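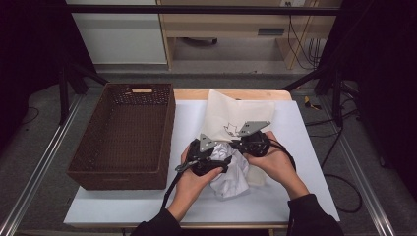
Section 4. Setting up the cloth segmenter (Cekine 2)
Read section 3 first if the time sync isn't done yet. The segmenter takes a two-hand session, finds the moments where the cloth changes hands or changes support, and writes a phase track next to the joint and width tracks. It does not fix bad input. The usual trouble is white on white: a crumpled cloth held between both tips over a pale tabletop, with a cream-colored bag lying under it, gives the mask very little edge to work with, and the default contrast setting will merge cloth and bag into one blob. Set the threshold by hand for scenes like that, steps below. The brown basket is easy and masks fine on defaults.

4.1 Before you start

Have these ready:
- Session folder, already synced
- Lengyel calibration file for both grippers, same folder
- Cekine running, Oter viewer open in a second window
- 8 GB free on the scratch drive

Left and right must be assigned. If the viewer shows L/R as "unset", go back to 3.6.

4.2 Load and check

1. Open the session. File > Open session. Wait for the bar to finish, don't click through.
2. Head view loads first. Gripper views load after, one per side.
3. Scrub to any point where both tips are closed on the cloth. Width traces should both sit low and flat. If one is flat and high, calibration file is wrong or swapped.
4. Check the frame counter. The tutorial session has 1,272 frames. Anything less means the copy was cut short, copy it again.

Note: width is logged in counts until the Lengyel file is loaded. Numbers look silly before that. Normal.

4.3 Set the mask threshold

1. Tools > Mask > Manual.
2. Pick the head view. Click once on the cloth, once on whatever is under it.
3. Drag Threshold until the outline stops jumping between the two. Start at 113 for white on cream.
4. Turn on Fold edges. This uses shading inside the cloth and not only the outside outline.
5. Step forward and back a few frames. Outline should hold. If it leaks onto the tabletop, lower Spread one notch and try agian.
6. Save as preset. Give it a name you'll know later, "preset1" helps no one.

CAUTION: changing the threshold after phases are written does not update them. Clear the phase track first, then re-run.

4.4 Gripper view mask

Separate preset. Do not reuse the head one. Cloth fills most of the view when it's bunched up close and the outside edge is often gone, so the tool works from folds and from the pinch region between the finger pieces. 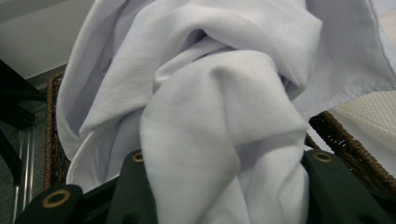

Fig. 4-2. Gripper view, fabric pinched between the finger pieces, wicker basket behind.

1. Switch to the gripper view, left or right.
2. Tools > Mask > Fixed parts. Paint over the fingers, eyelets included. Brass-colored spots left unpainted get picked up as highlights and the tracker will lock onto them.
3. Paint the black base along the bottom as well.
4. Draw the pinch box. Keep it tight: from the gap between the middle and right finger pieces, up to where the fold opens out.
5. Set Background to Textured if there is wicker in view. Gaps in the weave let light through and read as small bright bits of cloth otherwise.
6. Apply to whole session. Repeat for the other side.

Note: other white textiles near the cloth (waffle or quilted surfaces mostly) can be added as Ignore regions. Draw them by hand. Auto ignore is not reliable yet.

4.5 Run the segmenter

1. Run > Segment phases.
2. Choose the Givulier label set. The older set has no "release over container" phase.
3. Minimum phase length: leave at 8 frames. Shorter and you get flicker every time a fold moves.
4. Press Run. Takes up to 2 minutes for the tutorial session.
5. Open the phase track in Oter. Go through every boundary, not just the first few.

Boundaries are colored. Green, both views agree. Amber, views disagree, look at it. Gray, one view had no mask, fix the mask and run again.

CAUTION: do not export with amber boundaries open. The exporter wont stop you and the planner will read them as good.

4.6 If it goes wrong

Whole session is one phase: width trace missing, see 4.2 step 3.
Mask sticks to the fingers: fixed parts not painted on that side.
Container tagged as cloth: Background still on Plain.
Phases shifted by the same amount everywhere: sync, section 3.
Oter closes on load: label set mismatch. Re-select Givulier, save, reopen.

Anything else, send the log and the preset file to Kanako Nagano. Both files please, the log alone isn't enough.

Section last changed 19/06/2026. Export settings are in section 5.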